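Ostum Hand-Held Gripper, Classroom Set

Sold by Herath for school clubs and student project teams. Ships assembled. No arm needed.

The Ostum is held in the hand and opens and closes two fingers. Students use it to record everyday pick-up tasks, then train a policy on what they collected. It was put together for the Sokard student challenge, where each team hands in up to 100 recordings of one household task. The entry form opens in February.

In the set
Gripper body, black
Two fingers, blue
Spare pivot screws
Hex key
Printed task cards (10)

Fingers are replaced as a pair. Do not mix old and new. Check the pivot screws before each session and snug them by hand if the arms feel loose.

Tania Sultana's after-school club has logged 1,386 recordings with two sets. Her students work at home as well as in the lab and bring the files in on a card.
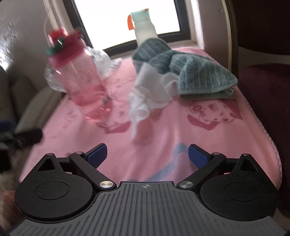

Ostum over a pink fleece blanket, with a bottle and a striped towel ahead of the fingers.

Finger life: about 2,000 closes
Fits: Vindent carry case, small
Lead time: ask for current stock
School purchase orders accepted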